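Trallbridge Community Forum > Home and Money > Computers and Phones

Keep the old desktop or buy a refurbished one?

Page 1 of 1

mossbank
Posted in June
I keep the books for a small upholstery business and do it all on one desktop PC in the back bedroom. It takes 15 minutes from pressing the button to being able to open a spreadsheet. Once it's going it is usable, but slow, and it has started to whine when it warms up.

I use it for the accounts package (Cluvis, the old boxed version, not the monthly one), email, a scanner and the odd letter. No games, no video. Gronley in the precinct have refurbished office desktops in the window at £139 with a year's warranty. My brother-in-law says spend the money on that and stop messing about. I'd sooner not throw out something that works, and I'm nervous about moving Cluvis because I'm not sure where the discs are.

What would you do?

teapot_ted
Don't buy anything yet. A start-up as long as that is nearly always the hard drive. If it's an old spinning one, swap it for a solid state drive and you will think it's a different machine. Even a small one would be plenty for spreadsheets and email.

The whine could be the drive as well, or a fan. Take the side off and listen.

larkfield
Before you do anything at all, have you got a backup? I mean a copy of the Cluvis data somewhere that isn't on that computer. A slow drive that whines is a drive I would not trust until the weekend.

mossbank
There's a USB stick I copy the company file to at the end of each month. So I'd lose a few weeks at worst. I take the point though and I'll do another tonight.

larkfield
Do it now and not tonight. And use a different stick. If the copy goes wrong halfway you don't want it to be on top of the only good one.

Also copy the whole Documents folder and your email. People remember the accounts and forget the address book.

ninepins
I disagree with teapot_ted. How old is the machine? If it can't run a supported operating system then a new drive is money spent on something you will have to replace anyway. You're handling other people's invoices and bank details on it. £139 with a warranty is not a lot for a business, and it goes through the books as an expense.

I did the "just put a new drive in it" thing with my mother's computer. Then the power supply went. Then the network socket. I'd have been better off buying a newer one at the start and I'd have had my evenings back.

teapot_ted
That's one computer. I've got two here that had new drives years ago and neither has given any trouble. The power supply could go in a refurbished one too. They're old office machines as well, just cleaned.

Agree about the operating system. mossbank, which one is on it, and does it still get updates?

mossbank
It does get updates, it did one this morning and that was part of the wait. I bought it second-hand from the letting agents when they moved out of Ocampo House, so I don't know how old it is. Is there a way to tell?

teapot_ted
There's usually a sticker on the back or underneath with a serial or service number. Put that into the maker's support page and it will normally give you the date it was shipped and what was in it when it left.

The settings screen will tell you how much memory it has. Let us know that too. If it's very low, then I'd move closer to ninepins.

penny_black
Coming at this from the accounts side. The disc isn't the problem with the old Cluvis, the licence key is. When I moved mine it wanted the key and the email address I'd registered with, and that address was with a provider I left years back. I spent a whole afternoon on it. Find the key before you decide. There is a screen under Help that shows it while the program is still running. Write it down on paper.

If you clone the drive (a straight copy of everything on to the new one) then Cluvis won't notice the difference and you needn't install it again. With a different computer you will have to.

mossbank
penny_black thank you, that is very useful. I've found the Help screen and the key is written in the front of the ledger. The email address on it is one I still have.

ninepins
A fair point about cloning. I'd still say that cloning a failing drive can copy the faults across. If files are already damaged they'll be damaged on the new one.

larkfield
Which is why you check the drive first. Most makers have a health test you can run from the start-up menu before anything loads. It took 20 minutes on mine. If it passes, clone. If it fails, get your files off by hand and start clean.

coldharbour
Can I ask a basic question as I'm thinking of doing the same. Is it difficult to open one of these up? I've never had the side off a computer and I'm worried about static.

teapot_ted
Not difficult on office desktops. Most have a latch or a couple of screws at the back. My list:

Shut it down properly, then take the plug out. Don't just switch off at the back.
Hold the power button in for a few seconds with the plug out.
Lay it flat on a table with decent light. Not on carpet.
Touch bare metal on the case before you touch anything else, and again if you've walked about.
Take a photo of where the cables go before you pull any of them out.
Pull on the plug, not on the wires.

The drive normally sits in a bay with a power lead and a thin flat data lead. Two connections and that's it.

While it's open, look at the fans. If there's a felt mat of dust on them that's probably your whine.

ninepins
And hold the fan blades still if you're using canned air. Don't let them spin up.

I'd also say don't use the household vacuum cleaner inside it. I know people do.

coldharbour
I was going to use the vacuum cleaner. Thanks.

bramble_lane
Another vote for refurbished, but not for the cheapest. Ask the shop what drive is in it, and whether the warranty is with them or with someone on the internet. I bought one elsewhere and the warranty meant posting it at my own cost, which for a steel box is no joke. Gronley are at least a shop you can carry it back to.

They also let you have 14 days to bring it back, or they did when I bought a monitor. Ask them to confirm.

teapot_ted
Will they take the old one in part exchange?

bramble_lane
No, but they'll recycle it. If it goes that route take the old drive out first and keep it or have it wiped. You don't want customers' details going off in a skip.

mossbank
Update, and sorry it's been a while. The sticker number says the machine is newer than I thought. It's got enough memory according to the settings screen and the start-up test passed the drive but with a warning next to it. I've now got two sticks with everything on and one of them is at the shop.

I've decided to get a solid state drive and clone it. If it goes badly I'll walk down to Gronley and buy the one in the window, so the worst case is I've lost the price of the drive.

ninepins
Reasonable. I'd have gone the other way but you've done the sensible bits, and most people don't bother with the backups. Let us know how long it takes to start afterwards.

larkfield
Keep the old drive in a drawer for a few months after. Put a label on it with what it is.

coldharbour
Does the new drive need a bracket? The ones I've looked at are smaller than the old sort.

teapot_ted
Usually, if it's going in a full-size bay. They are cheap and some drives come with one. Look at the screws before you order, some office machines use a plastic clip-in tray and the drive just presses into it. You can fit it without a bracket if you have to, as there's nothing in it that moves, but I wouldn't leave it dangling on its cables.

penny_black
Measure how far the data lead reaches too. I had to buy a longer one and wait for the post.

teapot_ted
Some photos.

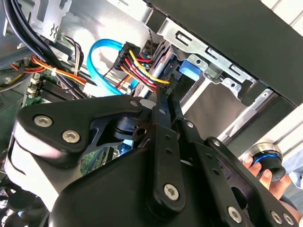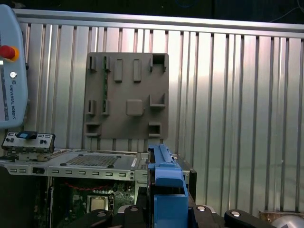
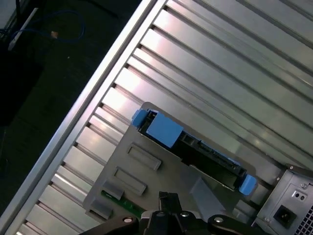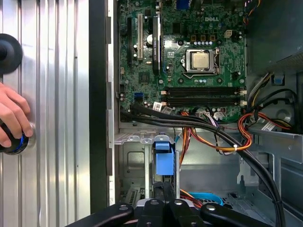 First and last: desktop with the side off (a Dell in the last). Second and third: ribbed metal panel.

coldharbour
Thanks, that helps. I'll order a drive and a bracket and have a go when I've got a clear table.

mossbank
My drive has been posted. I'll do it after the VAT return has gone in and not before.

larkfield
Very wise. Do another backup that morning.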